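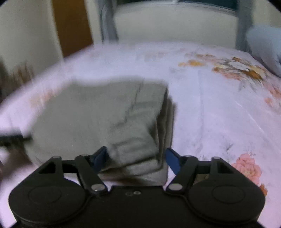 About Bunance

Bunance is a wash-and-fold laundry and linen service in Orkport. We pick up, wash, dry, fold and return clothing, bedding and towels for homes, guest houses and small businesses. Our shop is on the corner of Yang Street, next to the hardware store, and most of the work is done in the building behind it.

How we started

The business opened as a coin laundry with 12 washers and a row of dryers along the back wall. Customers kept asking if they could leave a bag in the morning and get it after work, so we put up a counter and a shelf and began taking drop-offs. Within a few years the drop-offs took up more of the day than the coin machines did. We still keep a self-service room at the front, open from 6 a.m. to 9 p.m.

Idusdale was added later, when a guest house there lost its regular linen supplier in the middle of the summer season. We now run a van out to Idusdale and back each weekday and have a small collection point inside the post office.

What we do

Household laundry is priced by weight. Everything in your bag is washed apart from other customers' laundry, in its own machine, with the detergent you choose on your account. We stock a standard powder and an unscented liquid. Tell us if you want cold water only or no dryer, and we will keep that on file for the next order.

Bedding and comforters are priced by the piece. Large comforters go in the big front loaders and take an extra day, as they need a second pass in the dryer.

Sweaters, fleece and other thick items are folded flat and go at the top of the bag. Shirts can be folded or put on hangers. We do not do dry cleaning, leather, suede or wedding dresses. There is a dry cleaner in Orkport near the ferry landing that we are happy to send people to.

Business accounts cover guest houses, salons, two gyms and a dental office. Their linens are tagged and kept on separate shelves. We do not rent out linens. Each account owns its own stock, and we tell the owner when sheets or towels are getting too thin to keep in use.

Our building

The back building was a feed store before we moved in. The floor was redone with drains, and the old loading door is where the van comes in. Water from the final rinse is saved in a tank and used for the first wash of the next load of towels. The tank was put in during a dry year and we have kept using it. Lint from the dryers is bagged and goes out with the regular trash. We have looked for another use for it and have not found one yet.

Working with us

Most of our staff live within walking distance of the shop. New hires spend their first 2 weeks at the folding tables before they learn the machines, and everyone takes a turn at the counter. Openings are posted on the door and on the Jobs page. We usually hire in March, ahead of the guest house season.

Orders and questions

Drop-offs made before 10 a.m. are ready by 5 p.m. the same day, except for comforters. Pickup service is available in Orkport and Idusdale and can be set up at the counter or by phone. Please check pockets before you bag your laundry. Anything we find is put in an envelope and returned with the order.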